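What the Wrist Camera Adds, and What It Doesn't

I have been putting off writing up the tabletop food experiments, partly since the numbers kept moving and partly because I didn't want to write about them while I was still annoyed. They have stopped moving, so this is the write-up. It's long for this blog. If you only want the result, skip down to the part about the order of the data.

The question was a small one. We train a policy by imitation: a person drives the arm through a task, we record it, and a network learns to map camera pictures and joint positions to the next short run of movements. Our setup records from a fixed camera that looks across the table and from a small camera mounted at the gripper. Almost everybody feeds both views in and leaves it at that. I wanted to know how much work the wrist view does, and at which point in a grasp.

The task set is called Retton, after the street my old apartment was on. It is a pretend kitchen. There is a black table, a woven placemat, a package of butter, pots, a bowl, and a handful of small food pieces. The tasks are all of the "move this to there" kind. I like food pieces for this sort of work because they are awkward in different ways. Sticks roll. Flat round things have almost no edge to hold. Boxes are easy until they are close to something else.

The trouble with the wrist view is what happens to it when the gripper gets near a large object. From far off you see the thing and what is next to it. Up close you get a wall of one color. A person looking at the picture can still tell what it is, because we read the word or we recognize the cow. The network has no particular reason to care about either one. What it needs is the edge, and how far away the edge is.

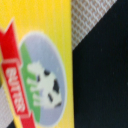 Brernness, 2 Dec 2022

I went through a lot of views like that one last week. The long side of the package is sharp enough to use as a guide, and past it you have black table and a bit of mesh, which give you something to judge position against. Turn the package a little further or move in a little closer and even that is gone. I started calling these "wall frames" in my notes and the name stuck.

So the first experiment was simple. I took the 4000 demonstrations we had at the end of November and trained the same network three ways: fixed camera only, wrist camera only, and both. Same number of training steps, same learning rate, same everything else. Then I ran each one on the arm for 109 trials, spread over the tasks, with the start positions written down ahead of time so that each policy got the same ones.

Both cameras together did best, as you'd expect. Fixed only was fine at getting to the right place and bad at the last bit of the approach. It would come down beside a stick and close on air. Wrist only was the reverse. If it began with the object in view it usually got it, and if it didn't, it wandered. No surprises so far.

The surprise was in the failures of the two-camera policy. I sorted them by hand, which took most of a day. The largest group, 54 failed attempts once I pooled the runs from all the checkpoints, had the same shape. The arm came in well, reached the point where the wrist view filled up with one object, and then stopped or drifted sideways. The fixed camera still had a usable view in most of them. The policy had learned to lean on the wrist camera near contact and kept leaning on it after it stopped being useful.

Hooman Sharifi had suggested something like this back when we were setting up, and I told him I thought the network would sort it out for itself given enough data. It doesn't, at least not with the amount we have.

The fix we tried is called Gurkden in the code. During training it blanks out the wrist view at random, but the chance of blanking depends on how plain the view is. A view with a lot of edges and variety in it almost never gets dropped. A wall frame gets dropped often. The network then has to learn to finish the approach using the fixed camera and its own joint positions in just those moments where the wrist camera has little to say. I measure plainness with a very basic edge count. I tried a learned score too and it made no difference I could find, so I took it out.

Plain random blanking, with no regard to what is in the view, helps a little. It also hurts the thin objects, because there the wrist view is worth a lot right up to contact and you are throwing it away for nothing. 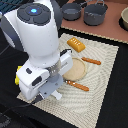
Does the method need a second camera at run time?
It needs the fixed camera the whole time, in training and on the arm. If you only have a wrist camera there is nothing to fall back on, and dropping views will make the policy worse.

Now the part about order. I first ran Gurkden from the start of training and it was disappointing. The stop-and-drift failures went down, but the general quality of the reaching did too. Then I had a crash partway through a run, restarted from a saved checkpoint, and forgot to turn the blanking on until later. That run was better than anything before it. I repeated it on purpose with 2 different seeds and got the same thing both times. Training normally first and adding the blanking in the later part works better than doing it all the way through. My guess is that the network needs to learn what the wrist view is good for before it learns when to ignore it. I have not tested that guess in any serious way.

With the late version, stop-and-drift is no longer the biggest group of failures. The biggest group is now bad grasps on round flat pieces, where the fingers touch the rim and push the piece along the mat. I don't think any camera trick helps with that one. It is more a matter of how the people driving the arm pick those pieces up, and we all do it differently.

Some limits. This is one arm, one table and one set of objects. The lighting hardly changes. The fixed camera has not been moved since the start, and I would expect a policy that relies on it more to suffer more when somebody bumps it. I should bump it and find out.

The edge count is also easy to fool. A printed package has plenty of edges on it from the lettering and the pictures, so a view can be useless for judging distance and still score as busy. I blurred the views a bit before counting, which took care of most cases. A better score would look at whether the view changes when the arm moves.

Next is moving the whole thing over to Kabbaj, our other task set, which has drawers and lids. Wall frames should be worse there, with a drawer front filling the view for most of the pull. I still have to redo the start positions for it, and the logging script writes the wrist and fixed timestamps in different formats, so that comes first.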